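Whose rule is it, anyway?

Posted in: work, grumbling

I have now read the Drerno handling guide twice, all 301 numbered clauses of it, and I still couldn't tell you what it wants me to do with a cable.

For anyone who doesn't follow this blog for the robots (most of you came for the bread, I know), my day job is checking how teams record demonstrations with hand-held grippers. A person holds the gripper, does an ordinary job with it, and the recording goes off to train an arm that will one day do the same job without the person. My part comes before the training. I look at the bench, the kit and the paperwork and decide whether the recordings are worth keeping.

In May we were told that everybody would move to a common set of good practice. Three sites, one guide, no more local habits. Kusum Tyagi sent the message round with a cheerful subject line and I replied with a list of questions, which is roughly how our friendship works.

What good practice seems to mean

My trouble with the phrase is that it hides who decided. Clause 14 says the operator shall hold the tool "in a natural manner". Natural to whom? I have small hands and a bad thumb. Wajid Chaudhry has hands like oven gloves and has been doing this since the Mamico job. We do not hold anything alike, and if you trained an arm on the pair of us it would have to cope with both, and I'd have thought that was rather the point of having two of us.

Then there's jewellery. The guide bans "all items worn on the hand". Does the wrist count as the hand? Phùng says yes and takes his watch off. Zullum says no and lets people keep bands and bracelets on. Both sites passed their last review. I asked which of them was right and was told that the wording would be "revisited", and I have been waiting since.

I'm not against rules. I started out in a food factory, where the hairnet rule was one line long and everyone from the director down could recite it. You could see at a glance whether it was being kept. Most of what I'm asked to sign for now can't be seen at a glance, and a good deal of it can't be checked at all. "Operators shall be attentive." Fine. Where's the box for that?

The parts I do believe in

There are a few. Calibration at the start of each session, written down with a time beside it. A spare pair of fingertip pads within reach. A name against every batch, so that when something looks odd I can go and ask a person instead of a spreadsheet. One batch this spring had 1,141 recordings in it and no name anywhere, and I spent most of a Sunday working out who to ring.

I also believe in a clear bench, though the guide manages to make even that hard work. It says "free of clutter" and then gives no idea of what clutter is. If the task is putting things in a basket, the basket isn't clutter. The lead might be. A second gripper might be, or it might be half the job if you're recording both hands. I've had arguments about a mug that lasted longer than the session did.

What I'd like is for whoever writes the next version to come and stand by a bench for a morning before they touch the wording. Look at where the fingers are when a hand is on the tool, where the cable runs, who else is in the room, and then tell me which clause applies.
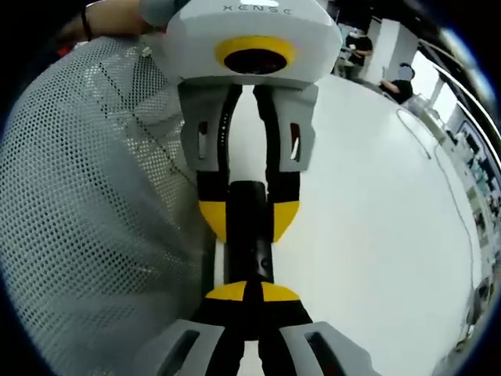

What I'd write if they asked

They haven't asked. But since it's my blog:

Say where the cable goes. "Managed appropriately" is no use to me. Pick a side of the bench, or say it's taped down, or say you don't mind.

Decide about wrists. Either answer will do.

Say how close other people may stand while someone is recording. The guide has a long section on lighting and one sentence on bystanders, and that sentence refers to an annex I have never been sent.

Drop every clause that can't be checked by someone standing next to the bench with a pencil. Kusum thinks that would leave us with two pages – I think two pages sounds lovely.

Put a date on the thing. The copy I have doesn't carry one, and the copy Wajid has is different from mine at clause 60 onwards.

Kusum has read a draft of this and says I'm being unfair to the lighting section, which she helped with. She may be right about that. It's clear, at least, and it uses the word "lamp" where the rest of the guide would have said "illumination source". I'll read it a third time if somebody sends me the annex.

Bread again next week. The rye is still not behaving.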